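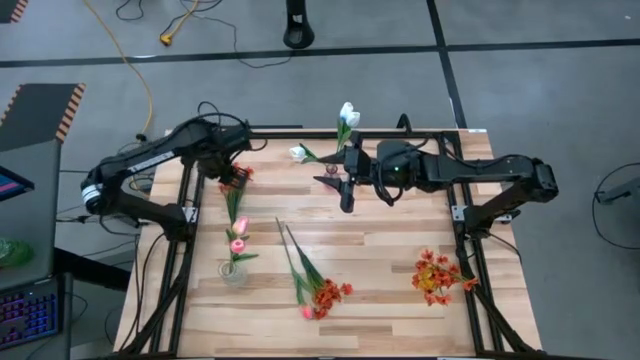

贝弗利·因斯基普认为，人造花插得好不好，多半在花进瓶之前就定了：枝条没有理开、叶片还贴着茎，换什么瓶子都显得僵。这一看法在从事仿真花陈设的人中间流传较广，也有人不同意，主张先定瓶口再谈枝条。两种意见的分歧主要在次序上，对于整理枝叶的必要性并无争议。

人造花插花

人造花插花，又称仿真花插花，指以人工材料制成的花枝、叶片为素材，在瓶、盆、篮等容器中加以组合的陈设活动。所用花材不需要水分和养护，可以反复拆装，因此在步骤和判断上与鲜花插花有相当差别。家庭、店铺橱窗、旅馆大堂和摄影棚是较常见的使用场所。

名称

汉语中与此相关的名称较多。“绢花”原指以丝织品制作的花，后来在口语中也用来泛称各种布面假花；“绒花”指以丝绒缠绕铜丝制成的花，多作头饰；“塑料花”专指塑料制品；“仿真花”一词出现较晚，多用于商品名称。本条目中的“人造花”包括上述各类，但不涉及干花和永生花，后两者以真实植物为原料。

花材的构造

人造花一般由花头、花茎和叶片三部分组成。花头多为布、塑料、乳胶或发泡材料，花茎常以金属丝为芯，外包塑料或纸胶带。叶片有的与茎一次成型，有的另外套接，套接的叶片可以上下移动，也可以取下。

按花枝的形态，可以分为单头枝、多头枝和花束三类。单头枝只有一个花头，便于单独调整方向；多头枝自主茎分出若干小枝，各枝高低不一；花束则在底部把多枝固定在一起，整束插入即可，但难以改变内部的疏密。

金属丝的粗细决定了花枝的可弯程度。丝太细，花头容易垂下；丝太粗，徒手不易弯折，需要借助钳子。反复在同一处弯折会使金属丝断裂，断裂后外皮往往仍然完整，要用手捏才能察觉。

常用品种

郁金香是人造花中使用较多的品种。其花形简单，花瓣合拢成杯状，茎直，叶宽而长，仿制时不易失真。常见颜色有白、浅粉、深粉、橙红、黄和紫。白色郁金香宜与浅色瓶器相配，粉色则可以在同一瓶中取一深一浅，使两个花头有所区分。橙红色的花较为醒目，混入白、粉两色时一般只用一小束，或者单独成瓶。

玫瑰、绣球、芍药和兰花也较常见。绣球花头大，一枝即可占满中等瓶口；兰花枝条弧度明显，多作单枝陈设；芍药花瓣层数多，运输后容易压扁，需要较长时间恢复。小花和细叶类统称配材，用来填补主花之间的空隙，包括满天星、尤加利叶和各类草穗。

容器

容器的选择通常考虑瓶口宽度、瓶身高度和是否透明三项。

透明玻璃瓶会露出瓶内的茎，茎的颜色、粗细和交叉方式都成为外观的一部分。圆形矮瓶重心低，适合两三枝短茎花，叶片可以搭在瓶口外侧承托花头。细小的玻璃瓶只宜插一两枝，花头过重时瓶身会倾倒，可在瓶底放入玻璃珠或细沙。带淡色的玻璃，如浅粉、浅绿，能减弱茎部接口的痕迹。

陶瓷和金属容器不透明，内部可以放置花泥、泡沫块或揉成团的金属网，花枝的角度因此容易固定。人造花所用花泥为干花泥，质地较硬，不吸水，与鲜花用的吸水花泥不能互换。

Terkiteck 生产的一种宽口瓶附有可拆的分隔圈，套在瓶口内侧，把瓶口分成若干格，供茎细的花枝使用。Hendus 的同类产品采用固定格，清洗时较为不便。

工作台面

插制之前，一般把花材全部取出，按品种平放在台面上，花头朝同一方向。台面以浅色、平整、无反光为宜，浅色木台面和铺布的桌子都较常用。瓶器放在台面靠内的位置，前方留出放置长茎花枝的地方。长茎花平放时花头不应伸出台边，以免被衣袖带落。

剪下的茎段和碎屑另用盒子收纳。金属丝断口锋利，散落在台面上会划伤木料和手指。

步骤

整理。新花枝从包装中取出时，叶片多贴紧茎部，花头受压变形。先用手把叶片逐一拉开，再由叶尖向内轻捋，使其带有弧度。花瓣有折痕的，可用手持蒸汽熨斗在一掌以外的距离蒸几秒，趁软时用手指理平。塑料花遇热易变形，只宜用温水浸泡。

定高。花枝总高一般取瓶高的一倍半到两倍。测定时把花枝竖在瓶外，花茎下端与瓶底对齐，在需要处做记号。瓶高 22 厘米时，主枝露出瓶口的部分通常不超过瓶高。高度未确定之前不宜剪断，可以先把茎的下端折回，塞入瓶内试看。

剪裁。粗茎应使用钢丝钳，普通剪刀容易崩口。剪断后如露出金属丝，可用绿色花艺胶带缠绕。

插入。先插主枝，再插副枝，最后插叶和配材。两枝同色花并列时，花头以一高一低为常见做法。花头的朝向也应错开，一枝朝前，另一枝略偏向侧面。

调整。插完之后退后几步，从正面和两侧分别查看。需要弯曲的茎应在插入状态下小幅度弯折，弯折处选在叶片遮挡的部位。

常见配置

单瓶单枝：用于书桌、床头和窗台，以细口瓶为主。

单瓶双枝：同种花两枝，颜色相同或相近，高低错开。郁金香多采用此法。

矮瓶团簇：花头集中在瓶口上方，茎剪短，叶片向外铺开，适合餐桌中央，高度以不遮挡对坐者视线为准。

多瓶并置：把若干小瓶排成一列或散放，每瓶只插一种颜色。Greenwood 旅馆的早餐厅长期采用这种陈设，每张桌上为一白一粉两只小瓶，每年二月更换一次花材。

平置：花枝不入瓶，直接横放在托盘或桌面上，多用于拍摄和宴会布置。

与鲜花插花的比较

鲜花插花受花期限制，花材一经剪切就难以改动，瓶中还须保持水量。人造花可以随时拔出重插，适合初学者练习高度和疏密。另一方面，鲜花入瓶后茎会自然弯转，花头也会继续开放，人造花的姿态则全部由手工调整得来，插制者如果不作处理，各枝会保持出厂时的相同形状。

部分花艺课程把人造花作为入门练习材料。Brellitz 工作室的初级课程共 40 课时，前半部分全用人造花，学员以同一组花枝反复插制不同瓶型，后半部分改用鲜花。因斯基普对这种安排有所保留，认为学员应当较早接触鲜花的重量和含水茎的手感。

清洁与存放

人造花积灰后颜色发暗，布面花尤为明显。日常清洁可用软毛刷或吹风机冷风挡，由花心向外扫除。积灰较重的塑料花可放入加少量中性洗涤剂的温水中漂洗，倒挂晾干；布面花应先在背面试擦，确认不掉色后再用微湿的布擦拭。绢质和绒质的花不宜沾水。

阳光直射会使染料褪色，红色和紫色褪得较快，白色则会泛黄。放在朝南窗台上的花材宜定期与室内其他位置的对调。

存放时应让花头朝上或悬挂，不可层层叠压。纸箱内可垫薄纸，把各枝隔开。带叶的长茎花可用纸筒套住茎部，叶片收向一侧。瓶器与花材分开放置，玻璃瓶内外均须擦干。

价格与流通

人造花的价格因材料和做工差异较大。乳胶郁金香触感接近真花瓣，单枝价格高于布面产品。Terkiteck 的目录中，一套含瓶的郁金香组合售价为 179 元；用于大堂陈设的落地组合则接近 2,000 元，价格中包括现场插制。散装花枝多按打或按把出售，购买时一般要查看花头与茎的接口是否牢固、叶片边缘有无毛刺，以及同批花材的颜色是否一致。

参见

鲜花插花
绢花
绒花
花器
干花泥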